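Rulen publishes bench code for two-armed robots, with rather a lot in it on tape

4th January

Rulen, the bench robotics group, has today published the Drarance Code, a set of working rules for people who share a table with a pair of robot arms. It is free to download, runs to 8 pages and contains one joke, which the reviewers asked to have removed and which has been moved to a footnote.

The code covers small arms working on household and office objects at table height. Large industrial arms behind fences already have plenty of rules, most of them written by people who have met one. Smaller arms have tended to get by on a laminated notice and the general feeling that somebody sensible is nearby. Rulen felt that the sensible person might like something to read.

Work on the text began last March at the Drarance workshop, where the first draft had 916 separate clauses. It was consistent, thorough and impossible to finish in one sitting. The published edition has seven rules. Drafters who miss a favourite clause are asked to check the annex before writing in.

Marking out the table

The longest chapter deals with marking out, a subject on which the drafting group turned out to hold strong views. Tables should be covered in plain paper and divided with tape in a colour that stands out from it. Blue on brown does nicely. The cells need not be perfect rectangles. They do need to stay where they are, and anyone who moves a line must say so in the log before the next run starts.

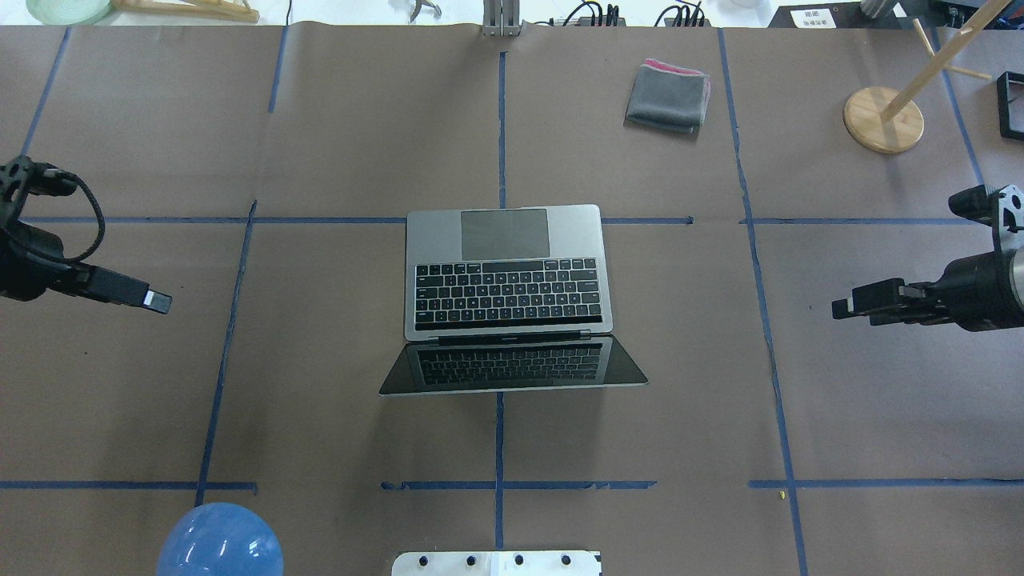
Each object is given a home cell at the start of a session and its position is written down in words a newcomer would understand. "Usual place" is not accepted. Neither is "where it was yesterday", a phrase which appeared so often in the old logs that it has been given its own entry in the glossary.

Large objects may sit across a line, provided the log says which one. Early drafts banned this outright, and were amended when the group remembered how big things are.

Tape that has lifted or frayed should be pressed down at the start of the day and replaced at the end of it. The code takes no position on brands. It does ask that old tape be peeled off before new tape goes down, having found that otherwise the table acquires a second, older table on top of it.

Hinged things and shiny things

Rule 3 is about objects that open. A laptop, a lunch box or a pair of spectacles can be put down in many ways, and each of them is a different job for a gripper. The operator must record how far the object is open and which way round it is facing. For a laptop, the position of the trackpad settles the second question without argument, or with less of it.

Glossy surfaces get a paragraph to themselves. A dark screen reflects whatever is near it, tape included, and the code asks operators to note when one is on the table so that whoever goes through the pictures later is not left hunting for lines that were never laid. Fingertips should start each run open and clear of the object, and people should keep their own hands outside the taped cells until both arms have stopped. Waving at an arm to see whether it has stopped does not count as a check.

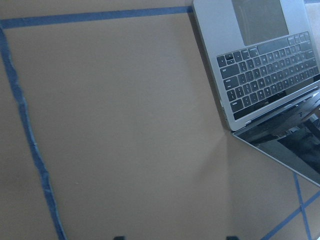

Comments and adoption

Two workshops, Liu and Farker, have agreed to follow the code for its first year and to report where it gets in the way. Farker has already reported. Its comments run to more pages than the code does and will be dealt with in the order they were received.

"We wanted rules that a tired person could follow late in the afternoon," said a spokesperson for Rulen. "Most of us are that person. The tape chapter is long, and we have heard what people are calling it."

Adoption is voluntary and there is no certificate, badge or sticker. Requests for a sticker have been noted. Workshops that use the code are asked to keep a printed copy within reach of the table, though off the marked area, and to log it if it ends up there anyway.

Comments on the first edition are open until the end of March. They should give the rule number and, where possible, a suggested wording. Comments consisting only of the word "why" will be passed to the drafting group, who have asked it themselves.

Notes for editors

The Drarance Code, first edition, is published by Rulen in English. Printed copies can be requested from the Rulen press desk. The footnote is on page 7.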